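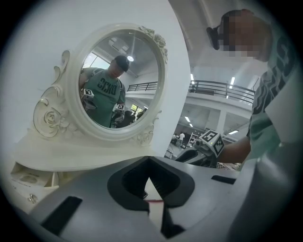
Tiago Calado fragt unter unserem letzten Beitrag, ob der Roboter denn mit im Paket liegt, wenn man Plondlow bestellt. Er habe zwei Greifer gesehen, aber keinen Roboter.

Die Antwort ist kurz: Nein, ein Roboter ist nicht dabei. Plondlow ist ein Paket für Leute, die einem Roboter etwas beibringen wollen. Verkauft wird es von der Firma Cunha aus Uradstead. Wie das gehen soll, ohne dass ein Roboter mitmacht, steht in diesem Text.

1.027 mal geteilt

Was ist ein Greifer?

Ein Greifer ist die Hand eines Roboters. Viele Greifer haben keine fünf Finger. Ihnen reichen 2 Backen, die auf- und zugehen wie bei einer Zange. Damit kann man einen Stift halten oder eine kleine Dose. Einen Knopf zumachen ist mit so einer Hand sehr schwer.

Bei Plondlow sitzt der Greifer an keinem Roboterarm. Ein Mensch nimmt ihn in die Hand und arbeitet damit. Er muss also mit denselben groben Fingern zurechtkommen wie später die Maschine. Probiert es einmal mit zwei Grillzangen: Legt einen Bleistift auf den Tisch, hebt ihn mit der einen Zange hoch und gebt ihn an die andere weiter. Man braucht Geduld dafür.

Wozu sind die Würfel da?

Auf jedem Greifer sitzt ein Würfel mit schwarz-weißen Mustern. Die Muster sehen ein bisschen aus wie ein Kreuzworträtsel, das noch keiner ausgefüllt hat. Wörter stehen aber nicht darin. Sie sind Zeichen für den Computer. Sieht eine Kamera so ein Muster, kann der Computer ausrechnen, wo der Greifer gerade ist und wie er gedreht ist. Weil auf mehreren Seiten des Würfels ein Muster ist, klappt das auch, wenn man die Hand dreht.

Wie lernt der Roboter daraus?

Ein Mensch macht eine Aufgabe vor, zum Beispiel einen Stift vom Frisiertisch nehmen. Dabei wird aufgezeichnet, wie sich die Greifer bewegen und was die Kameras sehen. Einmal vormachen reicht nicht. Cunha empfiehlt für eine einfache Aufgabe 1.000 Wiederholungen. Der Stift soll dabei immer wieder anders liegen - mal links, mal rechts, mal schräg. Sonst lernt der Roboter nur, an eine einzige Stelle zu fassen.

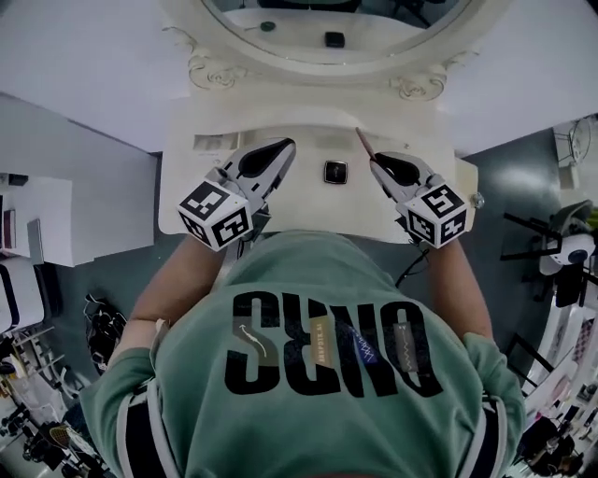

Übung am Frisiertisch: Der rechte Greifer hält einen dünnen braunen Stab.

Warum ein Tisch mit Spiegel?

Ein Spiegel ist für Computer eine knifflige Sache. Darin tauchen Dinge ein zweites Mal auf, auch die Würfel. Ihr wisst, dass man in einen Spiegel nicht hineingreifen kann. Ein Computer weiß das am Anfang nicht. Er braucht Beispiele, damit er die Dinge auf dem Tisch und ihre Spiegelbilder auseinanderhält.

Ist Plondlow etwas für Kinder?

Zum Spielen ist es nicht gemacht. Es ist für Werkstätten und Schulen gedacht, und man braucht einen Erwachsenen, der den Computer einrichtet. Eine Schule in Nestville leiht sich das Paket seit Januar aus. Dort dürfen Kinder ab 9 Jahren mitmachen. Gut fanden sie, dass man gleich loslegen kann. Weniger gut fanden sie, dass die Arme nach einer Weile müde werden.

9 Kommentare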